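## 6. Comparing finger sets on the Derkarura two-arm bench

Use this section to compare the standard Westport fingers with the Cernetti fingers. Both fit the same wrist flange. Carry out the mechanical checks in section 5 first.

**Caution:** Keep hands outside the reach of both arms whenever the servo supply is on.

1. Switch off the servo supply and fit the same finger set to both arms.
2. Run `grip_zero` on each arm in turn. The closed reading should be 2,114, plus or minus 6 counts.
3. Open the wrist camera view and close the fingers.
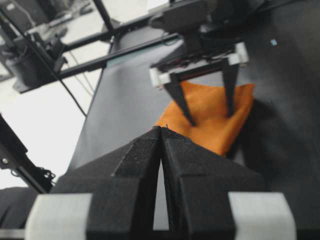

The wrist view is the quickest check of finger alignment. With the fingers nearly closed, the tips should come together in a peak. A narrow slit between them, with the grey work surface showing through, is acceptable at this stage. It also gives a view past the tips to the orange cloth and the opposite gripper, so use it to judge the approach before both arms work on one piece.

4. Place the folded test cloth on the bench and load the `machala_cloth` routine.
5. Set the grip limit to 25 and the cycle count to 2,000. Keep both values the same for each finger set.
6. Start one arm only. Watch the first contact from the head camera. 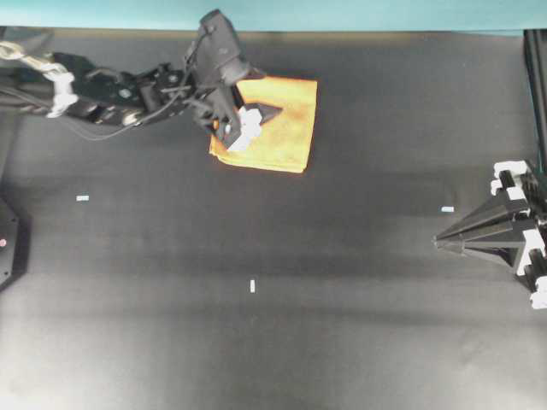 *Figure 6-2. Head camera: one gripper at the cloth, second mechanism at right.*

**Note:** Leave the white tape markers where they are -- the routine does not read them, but the operator needs them to put the cloth back.

7. Pause at first contact and check the fingertip from the side camera. The side view is rotated; do not correct it in software, as the stored crop depends on it.
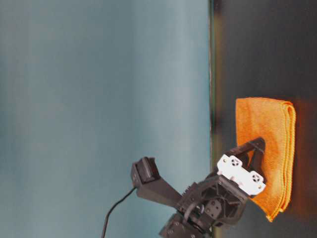
*Figure 6-3. Side camera, rotated view: jaw tip on the folded towel.*

8. If the tip lands off the fabric, stop and repeat step 2.
9. Resume, then save the log under the name of the finger set.
10. Fit the other set and repeat from step 1.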